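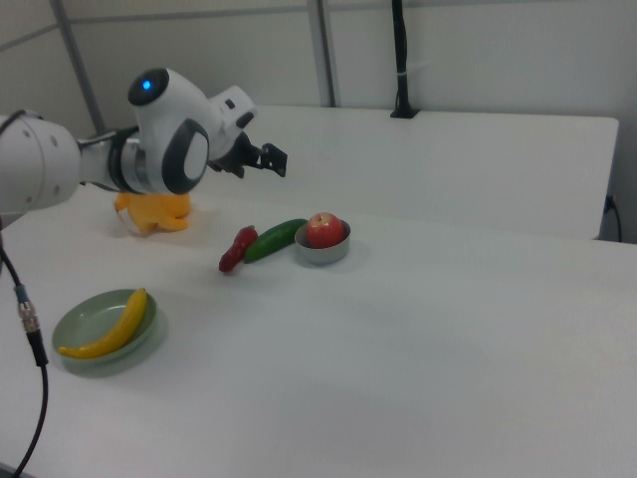

Threads > Juniper Achterberg > Food and table stuff

Print this thread | E-mail this thread

ok so I'm back on my "fruit lives on the table" thing. Apple in the little gray bowl, banana on the pale green plate, pepper and cucumber just lying there side by side. I love it

2/ Tekle Ambaye says a cucumber on a table is a cry for help. Tekle keeps bananas in the FRIDGE so we're not taking notes from Tekle

3/ the apple is one of those red ones with yellow streaks. No clue what kind, the sticker is long gone. It sits up way over the rim and the bowl is basically an apple stand now

4/ someone asked about the pepper. It's the long bumpy kind! I roast them till the skin goes black, peel, tear into strips, lots of garlic. Up to 7 cloves if I'm home alone

5/ cucumber plan: slice thin, salt, wait a bit, squeeze, vinegar, pinch of sugar. My aunt in Ukstead puts dill in it and I will be trying that (if the store ever has dill again)

6/ and yes there's an orange plushie with the vegetables. Slumped over like it just ate all of Thanksgiving

7/ wait, plate people: I got mine at the Zamora street market back in February, they had a whole stack of them. Didn't see any bowls though, sorry!!

8/ banana's getting eaten tonight. Peanut butter. Bye

11/29/20

Contact | © Trukota | Back to top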